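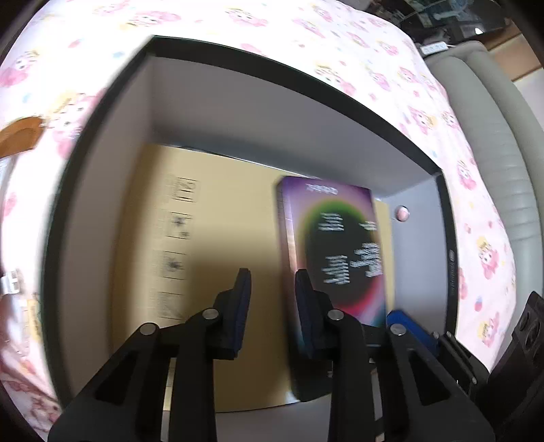

I have had two sets of fingers for the hand-held gripper since the start of July and I finally sat down and ran them against each other properly. Up to now I had been swapping them when one annoyed me, so I had opinions but no numbers.

The tool is the Drender, the one with two jaws on pinned links and a camera looking down between them. You squeeze the handle, the jaws close, the camera records, and later somebody tries to get an arm to do the same thing. I do the squeezing. Eero Räsänen does the later part, from his place in Brerberg, and he is the one who keeps asking me which fingers I was using on which day. I did not always write it down. That was the other reason for doing this.

The first set is the ribbed pads that came with the tool. The second set is smooth silicone from Setiawan, slightly softer, a few millimeters wider, and a good deal more expensive once you add shipping.

The task was taking things out of a box. I used an open box with a black rim, put on the bedspread so the rim sat at a comfortable height for my wrist, and I filled it with whatever came to hand. A flat piece of cardboard packaging, a thick boxed thing with a shiny printed cover, a small pink ball, some smaller stuff. I picked them because they fail in different ways. The flat cardboard is hard to get an edge on. The glossy package is wide and slides. The ball rolls into the wall and then you have to go in after it.

I counted a try as good if the object left the box in one squeeze and stayed in the fingers until I set it down outside. Regrips did not count. Each object got 20 tries per set of fingers, with the box shaken up a little in between.

The ball first, as it was the quickest. Ribbed pads got it 19 times out of 20. The one miss was my fault, I closed too early and pushed it into the corner. The silicone did no worse and no better, so the ball told me nothing and I will leave it out next time.

The glossy package is where they separated. With the ribbed pads you have to come down fairly square to it. If you come in with one finger resting on the cover and the other still out over the cardboard, the way I tend to when I am tired, the jaws drag it sideways a bit before they bite, and sometimes they never bite. You can hear it, a sort of zip as the ribs run over the cover. The silicone grabs right away. It grabs so well that when I was badly lined up it tipped the package up on its edge and pulled it out crooked. That still counted as good under my rule, but Eero says those clips are the least useful ones he gets, because the object leaves at a different angle every time.

The cardboard went the other way. With the ribbed pads I could hook a rib under the edge and lift it enough to close. The silicone is too thick at the tip to get under anything that flat. I ended up squeezing air over and over, and I stopped at the end of the 20 with only a few good ones and a sore thumb.

A few things about the tool itself that have nothing to do with the pads.

The linkage is wider than you expect when the jaws are open. Inside a box with tall sides the outer joints hit the wall before the fingertip reaches whatever is lying next to it. I knew this already and still did it all afternoon. Tilting the whole tool helps, but then the camera mostly sees the wall. Turning the box helps more. I have now got into the habit of going in along the long side for anything in a corner.

Motion blur is worse than I thought. I move faster than I think I do, especially on the way in, and a lot of the approach is smeared enough that you could not read printing on the objects. Text does not matter for this, but edges do. The exposure was left on automatic under the bedroom light. I tried fixing it at 1/800 second and it was too dark to use, so the answer is either a lamp or slower hands. I ordered a lamp.

Also, the bedspread. It is white with a busy pink cartoon print, and I had a worry that it would confuse things. Eero said to leave it, he has enough clips on gray tables. So the bedspread stays for now — which is lucky as I don't own a plain one.

The counter on the tool read 2,849 when I quit for the evening. That is every squeeze since it was last reset, good ones, bad ones and the ones where I was just fiddling with it during a phone call. The pins have no play in them that I can feel. The ribbed pads are starting to shine a little on the inside corners. The silicone has picked up lint, a lot of it, and needs a wipe with a damp cloth every half hour or it starts to let go of things.

Changing the fingers takes two small screws each, and the screws are short enough to drop into carpet. Do it over a tray. Erdal Bilgin told me this when he lent me the silicone set and I did it over the carpet anyway, and now I have three of the four original screws and one from a drawer.

Where I came out: the ribbed pads are going back on and staying on for box work. They are worse on one object and better on another, but the clips look more alike from one to the next, and they don't collect lint. If I were only picking up wrapped or glossy things I would pay for the silicone. Erdal has offered to grind the tips of the silicone pair down to a wedge to see if they will go under cardboard. They are his, so I said yes.

He also thinks I should try the Brirkness fingers, which have a thin metal nail at the end. They look good for cardboard and terrible for anything I would like to keep unscratched. If he buys a pair I will borrow those too.

Next time I'll do the same box with deeper clutter and the lamp on, and I'll write down the fingers at the top of the sheet before I start.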